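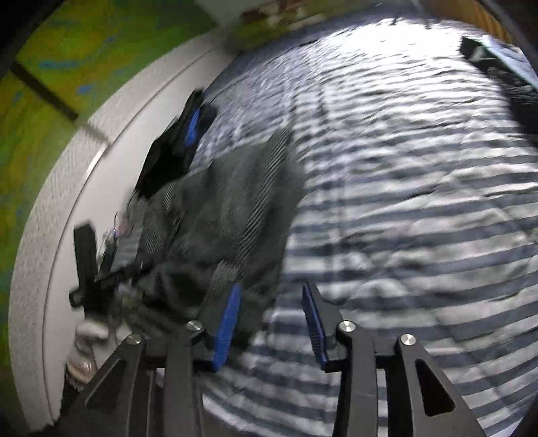

Section 3. Pairing the Clornik tire pressure kit with your vehicle

The box says setup takes a minute. Plan on 16, and more if your SUV has already been paired with another kit.

Before you start

Set all tires to the pressure on the door jamb sticker. Don't trust the number molded into the tire sidewall, which is a maximum. Don't trust the gas station gauge much either.

1. Park on level ground and switch the ignition off.
2. Remove the factory valve caps and keep them.
3. Thread each sensor onto its matching valve, finger tight. The sensors are marked FL, FR, RL and RR.
4. Plug the display into the 12-volt socket and turn the ignition to ON without starting the engine.
5. Hold SET until the display beeps. Let go, then press SET once more.
6. Wait for a reading from each wheel. If one stays blank, unscrew that sensor and thread it back on.
7. Enter your target pressure and press SET to save.

Note: The display shows "OK" once it hears from a sensor. That means the radio link works. It says nothing about whether the reading is right, so check it against a hand gauge.

Note: The kit is advertised as fitting "all SUVs." We have tried it on the Afolabi and the Dosness. On the long-wheelbase Dosness the rear sensors dropped out until the display was moved off the dash and onto the console.

CAUTION: Don't use pliers on the sensors. The threads are soft and will strip.

CAUTION: The low-pressure alarm has a delay of up to 43 seconds. If the steering feels wrong, pull over whether the display agrees or not.

Battery life is listed as 1,460 days. We would carry spares well before then, especially if you drive through cold winters.

Text revised by Salamatu Oyewole, March 28, 2026

Related items
Section 4. Changing alarm limits
Section 5. Replacing sensor batteries
Stustance roof rail fitting guide
Dosness spare wheel access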